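Sorting the Kitchen Linens Without Buying a Whole System

Every storage site will sell you a method for oven mitts and dish towels. Most of them begin with a set of matching bins and end with a label maker. I have tried 2 of those methods in my own kitchen and went back to a heap in a drawer both times. What follows is what I do now, with one basket and a clear table.

What you need

One plastic basket, small enough to lift out of a cupboard with one hand. A table. Whatever mitts, pot holders and towels you own, clean. That's the list.

I priced the Grorby drawer insert before settling on this. It has slots for mitts, slots for towels and a slot for something the leaflet calls "accents." I don't own any accents. The Bivari hanging rail is better made, but it wants screws in the cupboard door, and my doors are thin.

Step 1. Get everything out

Check the drawer, the oven handle, the hook behind the door and the laundry. Include the mitt on top of the fridge. People skip the laundry and then wonder why the basket won't close up under the shelf a week later.

Step 2. Throw out the bad ones

Put your hand in each mitt and press the fingertips with your other hand. If the padding has gone flat or the lining has a hole in it, it goes. Guides will tell you to turn old mitts into dusters. I kept 3 for that purpose and never dusted a thing with them.

Scorch marks on the outside don't bother me as long as the fabric is sound. Thin spots do. A "heat rated" tag tells you how the mitt was sold, and I wouldn't lean on it after a few years of washing.

Step 3. Measure the shelf, then the basket

Handles and rims stick out further than you'd think, and the size on the sticker may be the inside measurement. Take your own tape to the store. My Jernel basket was supposed to fit a shelf it missed by a finger's width, and I had already peeled off the sticker.

A basket with a handle slot at the end is worth having, especially for a high shelf. A lid isn't. You'll take it off in May and find it behind the toaster at Christmas.

Step 4. Flatten the mitts before they go in

Set the empty basket on one side of the table and work next to it. Lay each mitt down with the cuff toward you and the fingertips pointing away, then press the padding flat from the cuff up. Don't roll them. Rolled mitts look tidy in photographs and spring open as soon as you reach past them.
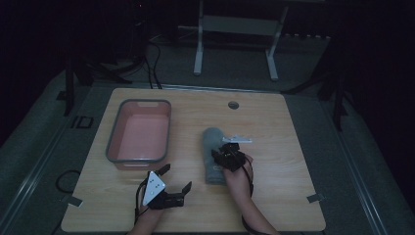 Step 5. Load the basket

Towels go at the bottom, folded in thirds. Mitts go on top, cuffs all facing the same end, so you can pull one out without lifting the rest. The Bautista folding guide has you stand everything on edge like files. It works with a full basket. Take two towels out and the others fall over.

Leave some room at the top. If you have to push down to get it onto the shelf, go back to step 2 and be harder on yourself.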